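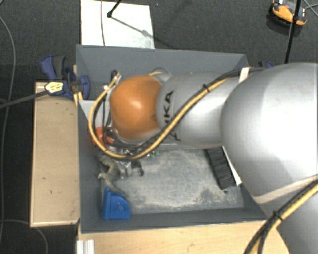
家事・店舗作業の自動化はどこまで来ているか
混載ビンからの取り出しと仕分けを題材にした調査報告

班員3名 指導:Nives Palumbo

1. はじめに

「あと数年で片付けは機械がやる」という話を、私たちは入学前から何度も聞いている。展示会の動画ではロボットがタオルを畳み、棚に商品を並べ、食器を下げる。ところが実家でもアルバイト先でも、そうした機械が働いているのを見た班員は一人もいない。床を走る掃除機を除けば、家事も品出しも相変わらず人の手で済まされている。

この差がどこから来るのかを、できるだけ地味な作業で調べることにした。選んだのは、箱にまとめて入った雑多な品物を一つずつ取り出し、指示された側の箱に移すという作業である。子どものおもちゃ箱の整理、返品カゴの仕分け、落とし物の分類など、家庭にも店にも似た仕事がある。人間なら小学生でもできるし、途中で電話に出ても続けられる。

先に立場を書いておくと、班の三人とも懐疑的な側から始めている。公平を期すため、うまくいった回も同じ基準で記録した。

2. 作業の条件

腕は学科共用の産業用アームで、作業台に灰色のビンをクランプで固定した。ビンを固定した時点で、家庭の条件からはすでに一歩離れている。家のおもちゃ箱は台に締め付けられていないし、毎日少しずつ違う場所に置かれる。固定なしの試行も計画していたが、ビンの壁に手先が当たると箱ごとずれてしまい、予備試験の段階で断念した。

品物は硬いもの、柔らかいもの、光を反射するものを混ぜた。青いプラスチックの部品のように形のはっきりした品と、灰緑色の柔らかい品や、くしゃくしゃで半透明の光る品とでは、機械にとっての難しさがまるで違うだろうと予想したためである。黒くて細かい凹凸のある四角い品も入れた。黒いものは暗い隅に行くと輪郭が取りにくいと聞いていた。

把持位置の推定には、公開されているソフトウェアIllixを学科の先輩が調整した版を使った。比較のための作業手順書は、近隣の日用品店Serraで返品処理に使われているものを参考に作り直した。

3. 方法

試行は全部で108回行った。一回の試行は「指定された品を一つ取り、隣の箱に置く」までとし、次のどれかになった時点で失敗とした。

・落とした
・別の品を一緒に持ち上げた
・30秒以内に置けなかった
・人が非常停止を押した

最後の項目については班内で議論があった。担当者が怖がりだと失敗が増えるという指摘はもっともで、停止を押す役は途中で交代した。それでも、家で使うなら怖いと思われた時点で失敗に数えるべきだというのが多数意見だった。

4. 結果

108回のうち、人の手助けなしに最後までできたのは49回だった。半分に届かない。予想より良かったのか悪かったのかは班員によって感想が分かれた。展示会の動画を見慣れた者は低いと言い、準備で苦労した者はよくここまで動いたと言った。

形のはっきりした硬い品は、ビンの中央寄りにあるかぎりほとんど問題なく取れた。一方、同じ品でも壁際や隅に寄ると急に悪くなる。指先を差し込む隙間がなく、手首の向きを変えようとすると腕が今度は反対側の壁に近づく。人間ならまず指で手前に掻き出してから持つところだが、今回のプログラムにその発想はない。掻き出し動作を足そうとしたものの、足した日は全体の調子が崩れ、結局元に戻した。

柔らかい品では、持ち上がりはするのに形が崩れて滑り落ちるという失敗が続いた。透明や銀色の品はさらに悪く、推定された位置がそもそも品物の上にない回があった。光の反射を物の縁と取り違えたのではないかと考えているが、確かめてはいない。

黒い四角い品は、予想に反してよく取れた。凹凸のおかげで滑らなかったようで、この点は私たちの見込み違いである。

人間の比較対象として、同じ作業を班員の一人が手で行った。失敗はなく、途中から飽きたと言って音楽を聴きながら続けていた。

5. 手間の内訳

成功率よりも気になったのは、機械を動かすまでの人間側の労力だった。位置合わせ、配線の確認、ケーブルが関節に引っかからない経路の見直し、品物の並べ直し。配線の束は腕の外側に沿わせて結束バンドで留めたが、手首を大きく回す動きでは余裕が足りなくなることがあり、そのたびに動作範囲を狭めた。狭めれば届かない隅が増える。

準備の時間は一日あたり9時間ほどになった日もあり、その日に片付いた品物の量を思うと、手でやったほうがはるかに早かった。研究用の機材だから仕方がないという反論はありうる。ただ、家庭用に売るならその準備を誰かが引き受けなければならず、宣伝の動画にその人は映らない。

6. 聞き取り

Serraの店長に話を聞いた。以前、Griltskaという会社から棚出し用ロボットの試用を持ちかけられたことがあるという。断った理由は値段よりも通路だった。客が立ち止まり、子どもがしゃがみ、段ボールが一時的に置かれる。「止まってばかりの機械を避けて歩くのは店員です」と言われ、メモを取る手が止まった。

同じ機械を導入した倉庫Sedgateの担当者は、もう少し好意的だった。決まった寸法の箱だけを夜間に動かす用途なら十分元が取れるそうだ。ただし潰れた箱と袋入りの商品は今も人が扱っており、減らす予定もないとのことだった。

二人の話は食い違っていない。条件を揃えられる場所では機械が働き、揃えられない場所では人が働いている。家の中は後者の代表だと思う。

7. 考察

今回の結果から「家事ロボットは無理だ」とまでは言えない。試したのは一台の腕と一種類の手先、一つのプログラムで、最新の学習手法も使っていない。吸着式の手先に替えれば透明な品の成績は変わるかもしれないし、カメラをもう一台足すだけで隅の失敗が減る可能性もある。

それでも、よく引用される「成功率」の読み方には注意が必要だと感じた。仮に成功率が今の倍近くになったとしても、残りの失敗が床への落下や食器の破損であれば、家の人は機械のそばを離れられない。見張っている時間は家事の時間と同じである。この種の数字を出す側には、失敗したとき誰が何をしたのかも一緒に書いてほしい。

Palumbo先生からは、中間発表のときに「人間の側の成績を甘く見積もっていないか」と質問を受けた。たしかに、比較に使ったのは班員一人だけで、疲れた状態や急いでいる状態は試していない。店の返品処理では取り違えも起きると聞いた。ここは次の班に引き継ぎたい。

8. 残った課題

・ビンを固定しない条件での試行
・壁際の品を掻き出す動作の追加と、それによる悪化の原因調査
・反射する品での位置推定の確認
・比較対象となる人を増やすこと
・準備時間を記録する共通の書式(今回は手書きのメモで、抜けがある)

試行ごとの記録表は学科の共有フォルダに置いた。10月分には失敗の種類が空欄の行がいくつかあり、集計では「落とした」に含めている。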